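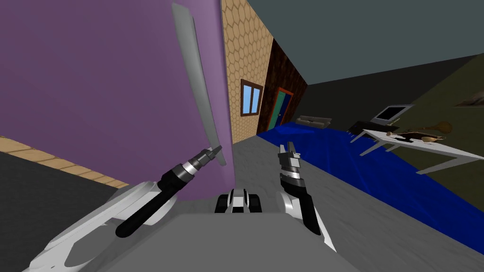 Every school robotics club should spend at least one season in simulation, and I say that as someone who has swept up more stripped screws than I care to remember. I love hardware. I love the smell of a hot motor (a little). But after a year of running the Silora after-school group with our robots living entirely on a screen, I'd fight anybody who tried to take it away from us!

Let me start with the handle. Our project this year was to get a two-armed robot to take hold of a long gray handle on a tall purple cabinet in a made-up room. Opening a door, basically. Parents hear that and smile politely, and then you let them try the controls and they stop smiling. You have to come in at a decent angle, you have to have the fingers open wide enough before you get there, and you have to know when to close them. My students argued about those three moments for weeks and I have never heard better arguments in a classroom.

Hortensia Alvarado wanted the whole approach driven by hand. Nilton Cuadros wanted it scripted from start to finish, no human anywhere near it. They each built their version, and since a bad attempt costs nothing in a simulator except a restart, they could both fail as much as they liked. Nilton's log reached 1,283 attempts by the end of the season. On a real arm I would have cut him off at a dozen, and I would have been nervous the whole time.

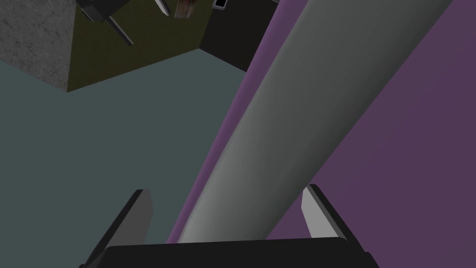
What I didn't expect was how much the wrist view would change the way they think. From across the room everything looks lined up. Then you switch to looking down over the palm and out between the fingers, and you find out how much you were guessing. Hortensia started doing every approach from there, and then she started sketching it on paper, and then she was explaining angles to kids who had told me in September that they were bad at geometry. They are not bad at geometry! They had just never needed any.

I know the case on the other side because my friend Édgar Betancur makes it to me over lunch about twice a month. He coaches the Hisach team, all metal and cable ties, and he says that friction is the real teacher, that a kid who has never had a gear slip under her thumb doesn't understand gears. He has a point. A simulated handle never has somebody's jam on it. Our students came away knowing very little about batteries or wiring, and I'd like to fix that.

But look at who gets to touch the robot. In a hardware club with one good arm, 2 kids drive and the rest hold the screwdriver. I've seen it, I've run that club, and the ones holding the screwdriver are very often the quiet ones. With the simulator, anybody with a school laptop gets the whole machine to themselves. Tianyou Deng barely spoke through the fall and then turned up with roughly 494 lines of code for deciding when the fingers should shut. I still don't follow all of it. He's teaching it to the younger group now.

So my pitch to other coaches is to do the screen season first and build afterward. Let them wreck things for free while they're still learning what a grip is. Édgar has agreed to swap groups with me for a few weeks next year, his kids on our cabinet and mine on his cable ties, and I already know which of mine will come back asking for a soldering iron.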